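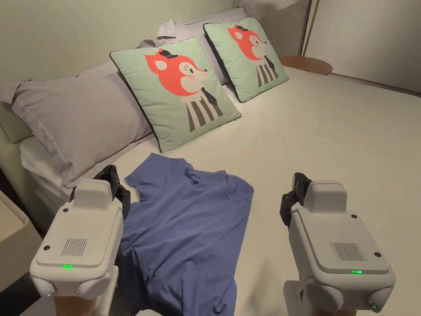
Defne Uçar

July 21, 2022

1/ The Sultov Textile Reuse Office has published its annual summary of household clothing donations. The main findings are set out in this thread.

2/ Residents handed in 3,782 bags at the Kamik and Sarantis collection points. Cotton garments, T-shirts above all, made up the largest share by weight.

3/ Items with small stains or missing buttons are accepted. Our sorting staff grade each piece for resale, repair or fiber recovery.

4/ Pillows, comforters and mattress pads cannot be taken at either point. Flat sheets and pillowcases are welcome if they are clean and dry.

5/ Please tie bags closed and keep each one under 15 pounds. Shoes should be fastened together in pairs and bagged separately from clothing.

6/ The repair grant reopens in December. Neighborhood groups may apply for up to $2,000 toward sewing machines, thread and instruction. Last year's recipients must file their spending report before applying again.

7/ The Kamik point is closed for floor work until further notice. Donors from that district are asked to use Sarantis, where evening hours have been extended.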